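Hummingbird Feeder Tips From My Kitchen

Every spring I get the same happy flurry of questions about feeders, so I'm putting everything in one place. Hummingbirds are so much fun to host, and most of the work happens at your kitchen sink!

Mixing the nectar

One part plain white sugar to four parts water, and that's the whole recipe. Stir it into hot water until it's clear, then let it cool all the way. Skip honey, brown sugar and red food coloring. I make a big jar and keep the extra in the fridge, where it's good for up to 8 days in my house (if it looks cloudy or stringy, out it goes).

Cleaning

Change the nectar every couple of days in hot weather, even when the feeder still looks full. I rinse with very hot water and go after the ports with a tiny bottle brush. For black spots I soak the parts in white vinegar and water for an hour, then rinse until I can't smell it anymore. My neighbor Hae-won Yeo drops in a spoonful of dry rice and shakes like mad, and her glass bottles come out sparkling.

Ants and wasps

A little water-filled moat above the feeder stops ants cold! Please don't smear oil or grease on the hook, it can get on the feathers. Wasps love a drip, so check the gasket and move the feeder into the shade.
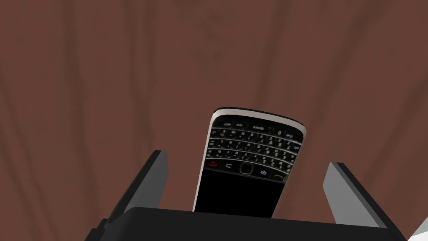
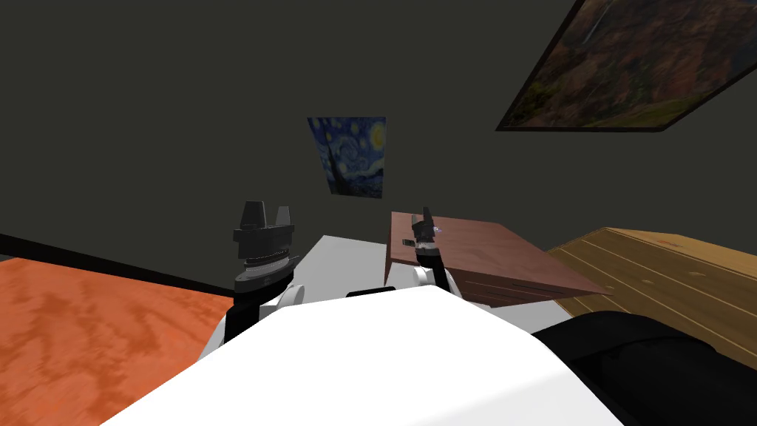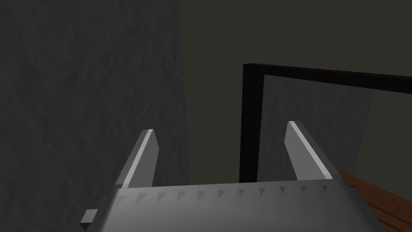
Where to hang it

Either very close to a window or well away from it. Mine hangs just outside the kitchen glass, where a startled bird can't build up much speed. If one bully chases everybody off, put a second feeder around the corner where he can't see it.

When to take it down

Leaving it up won't keep birds from migrating, so go ahead and let the stragglers have a drink. Feng-yi Hsiao, up the hill in Nosau at 3,700 feet, still had one visiting in December, and she brought her feeder in each night so it wouldn't freeze. I wash mine, dry every piece on a towel overnight and store it with the cap off.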